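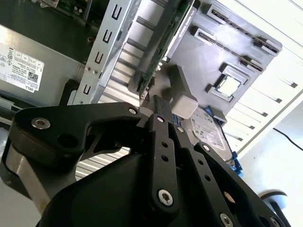
文字入力の練習、ひと月分のまとめ

7月のあいだ、夜に時間が取れた日は脳波で文字を打つ練習をしていた。いわゆるP300スペラーで、画面に六行六列の文字盤が出て、行と列が順番に光る。自分が打ちたい文字をじっと見て、それが光るたびに心の中で数える。狙った文字が光ったときだけ少し違う脳波が出るので、それを足し合わせて文字を推定する。仕組みは古く、参考になる論文も多い。

使っているのはIsbergのヘッドセットと、解析用のDilteroというソフト。電極は八つで、頭頂から後頭部にかけて付ける。前回の記事では装着の話で終わってしまったので、今回は打った結果と、途中で変えた設定について書く。

設定

一文字につき、行と列をひと通り光らせるのを八回くり返す。行が六つ、列が六つなので、一文字あたりの点滅は96回になる。点滅の間隔は235ミリ秒にした。計算すると一文字に二十秒以上かかる。電話で口頭で伝えれば一瞬で終わる「おはよう」に、一分半ほど見ておかないといけない。文字と文字の間には次の文字を探すための休みが2秒入る。

点滅の間隔はもっと短くできる。最初の週は半分くらいの値でやっていた。ただ、私の場合は速くすると数えるのが追いつかなくなり、途中で「今のは光ったか」と考えてしまう。考えている間に次が光る。これをやると、その文字はだいたい外れる。速い設定のほうが時間あたりの文字数は多いはずなのに、打ち直しを入れると差がほとんどなくなった。それで遅いほうに落ち着いた。

くり返しの回数も減らしてみた。五回にした夜は、調子がいいうちは八回と変わらず、疲れてくると急に崩れた。崩れたところで回数を戻しても、その晩はもう元に戻らない。回数は最初から多めに取っておいて、余裕があれば減らす、という順番のほうが自分には合っている。

打てた文字

ひと月で打ったのは224文字だった。これは本番として記録した分だけで、学習用のデータを取った文字は入れていない。少ないと思われるかもしれないが、毎回、装着と電極の確認でかなり時間を使う。実際に文字盤を見ている時間は、座っている時間の半分もない。

間違い方には癖がある。外れた文字は、狙った文字と同じ行か同じ列にあることが多い。行は合っていて列だけずれる、あるいはその逆。まったく離れた場所の文字が選ばれることはあまりなかった。隣の列が光ったときに目の端で反応してしまい、それが狙った文字への反応と混ざるのだと思う。論文でも隣の行や列への取り違えは前から指摘されていて、行と列をまとめて光らせる代わりに、ばらばらの文字を組にして光らせるやり方が提案されている。Dilteroにもその表示方法が入っているので、来月試す。

もうひとつの癖は、同じ文字が続くときに間違えやすいこと。「きき」のように二回続くと、二回目で気が抜ける。もう見つけてある文字だから探さなくていい、その分だけ注意が浅くなるらしい。対策として、二回目の前にいったん文字盤の外を見て、それから戻るようにした。効いているのかどうかは、まだ回数が足りないのでわからない。

文字盤のかな

六行六列では、かなが全部入らない。アルファベットと数字ならちょうど収まるのだが、日本語だとそうはいかない。最初はローマ字で打っていた。ローマ字だと一つのかなに二文字かかることが多く、一文字二十秒の世界では二倍の差がそのまま効く。

いまは二段階の選び方にしている。先に「か行」「さ行」などの行を選び、次の画面でその中のかなを選ぶ。これも二回選ぶことになるので、回数としてはローマ字と変わらない。ただ、一画面の文字が少なくなるぶん、探すのが楽になる。濁点と小さい「っ」は二画面目に入れた。「消す」は両方の画面の右下に置いてある。位置が同じだと探さずにすむ。

文字盤を大きくして全部並べる案も考えた。行と列が増えると一文字にかかる点滅も増えるし、画面の端の文字を見るときに首が動く。首が動くと後頭部の電極の信号が汚れる。枕のようなものを当てて試したが、今度は枕で電極が押されてずれた。全部並べる案はいったんやめている。

電極のこと

信号の質は、結局のところ電極の付き具合でほとんど決まる。私は髪が多いほうで、頭頂の電極がいつも浮く。綿棒で髪を分けてからジェルを入れ、少し待って値を見る。値が落ち着かないときは、ジェルを足す前に髪を分け直す。足しすぎると隣の電極とつながってしまい、二つの波形がほとんど同じになる。一度これに気づかないまま最後まで記録して、あとで波形を並べて見てがっかりした。

ジェルはHaddadinのものに替えた。前のものより粘りがあり、流れにくい。洗うときは前のもののほうが楽だった。夜に練習して、そのあと髪を洗って乾かすところまで入れると、寝るのが遅くなる。

耳たぶの基準電極は、クリップの強さで痛みが変わる。痛いと文字盤に集中できない。クリップの内側に薄いスポンジをはさんだら、かなりましになった。スポンジが乾くと値が上がるので、途中で一度湿らせている。

電源のノイズも一応見ている。デスクライトを消すと小さくなり、ノートパソコンを充電しないで使うとさらに小さくなる。フィルターでも落とせるが、もとから少ないほうがいい。充電が切れると困るので、始める前に満充電にしておく。

眠さと時間帯

夜の九時ごろに始めた日と、十一時を過ぎてから始めた日では、出来がだいぶ違った。遅い日は後頭部にゆっくりした波が増えて、その上に乗っているはずの反応が見えにくくなる。本人は起きているつもりでも、記録を見ると途中から眠っていたのではないかという区間がある。

コーヒーを飲んだ日も何度かある。眠気は減ったが、まばたきが増えた。まばたきは前のほうの電極に大きく出る。私の配置では前のほうに電極を置いていないので影響は小さいはずだが、点滅の瞬間に目を閉じていれば、そもそも光を見ていない。なるべく文字と文字の間の休みでまばたきをまとめてするようにしたら、最後のほうは楽になった。ただ、休みが2秒だと、まばたきをして次の文字を探すのにぎりぎりだ。もう少し延ばしてもいいかもしれない。

学習のやり直し

分類器は毎回作り直している。前の日のモデルをそのまま使えれば、学習用の文字を打たなくてすむので楽なのだが、日をまたぐと当たらなくなる。電極の位置が少しずれるせいか、自分の状態が違うせいか、両方かもしれない。

何日か分のデータをまとめて学習させ、そこにその日の分を少しだけ足す方法も試した。学習用の文字は五文字で足りた日もあれば、十文字打ってもだめな日もあった。だめな日は波形の時点でだめなので、モデルをいじるより電極を付け直したほうが早い。この判断をもっと早くできるように、五文字打った時点で、狙った点滅の平均波形とそれ以外の平均波形を重ねて表示するようにした。二本の線が離れていなければ、そこで止めて付け直す。

表示の作り方は単純で、頭頂の電極だけを使っている。八つ全部を並べると、どこを見ればいいかわからなくなる。私の場合は頭頂がいちばん素直で、そこがだめなときはほかもだめなことが多い。 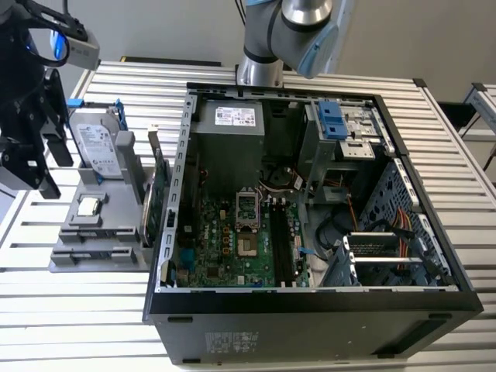

Nosipho Hlongwaneからは、前回の記事へのコメントで、当たった文字の割合だけで設定を比べるのはやめたほうがいいと言われた。一文字にかかった時間と、消して打ち直した分も入れて、最後に正しい文がどれだけの時間で書けたかを見るべきだという。本人も視線がうまく動かせない人向けの入力を試していて、割合はいいのに誰も使いたがらない設定をいくつも作ってしまったそうだ。

これはその通りだと思ったので、記録の付け方を変えた。いまは文を先に決めておき、打ち始めから最後の文字が正しく入るまでの時間を残している。間違えたら必ず消してから打つ。消すのにも一文字分の時間がかかるし、「消す」の選択自体を間違えることもある。それも全部込みで測る。過去の分は時間を残していなかったので、比べられるのは月の後半だけになった。

この測り方にすると、見え方が変わった設定がある。二段階のかな選びは、割合だけならローマ字とほとんど同じだった。ところが文が書き終わるまでの時間で見ると、二段階のほうが遅い日があった。一画面目で行を間違えると、二画面目で気づいても、戻る選択をしてからもう一度行を選ばないといけない。間違いの後始末に手間がかかる作りになっていた。二画面目に「戻る」を置くだけでは足りず、間違えたまま放っておくと自動で戻るような仕掛けがほしい。何も見ていない状態を検出する必要があり、いまの私には少し難しい。

視線の話

Hlongwaneのコメントのもう一つの点は、視線のことだった。P300スペラーは脳波で打つと言いつつ、実際には文字を目で見ていることにかなり頼っている。画面の中央だけを見て、目を動かさずに端の文字に注意を向けるやり方でやると、成績が大きく落ちる。そういう研究があるのは知っていたが、自分ではやっていなかった。

一晩だけ試した。中央に小さな十字を出して、そこを見たまま、注意だけを狙った文字に向ける。まず、文字が読めない。端のほうの文字は形がぼやけて、どれが「め」でどれが「ぬ」か区別がつかない。位置で覚えておくしかない。打てたのは三文字で、一つも合わなかった。波形を見ると、反応らしいものは少しあるが、普段の山よりずっと小さい。

目が自由に動く人が自宅で打てたからといって、目が動かしにくい人にも同じように使えるわけではない。目が動くのなら、視線入力の装置を使ったほうがずっと速い。自分がやっているのは練習であり趣味なので、それはそれで続けるつもりだが、記事に数字を書くときは目を動かしてよい条件だと書き添えることにした。上の224文字もすべてその条件で打ったものだ。

音を使う方式も読んでみている。文字盤の代わりに、高さや向きの違う音を順に鳴らして、狙った音に注意を向ける。画面を見なくていい。Aurélien Bessonが公開している手順がわかりやすく、必要なのはイヤホンと、音の出るタイミングを記録に正確に残す方法だけだった。そのタイミングのほうが問題で、画面の点滅は光センサーで確認しているが、音はまだ測っていない。無線のイヤホンは遅れが一定しないと書いてあったので、有線のものを引き出しから出してきた。

来月やること

文字の組をばらばらに光らせる表示を試す。休みの長さを延ばす。音のタイミングを測る。あとは電極の帽子を洗う。ジェルが縁に固まっていて、前回付けたときに少し引っかかった。

Atportの掲示板に、Dilteroの設定ファイルを置いておいた。かなの二段階の画面も入っているが、「戻る」の問題は直していない。使う人は文字盤の色だけ自分の画面に合わせて変えてほしい。初期のままだと、暗い部屋ではかなりまぶしい。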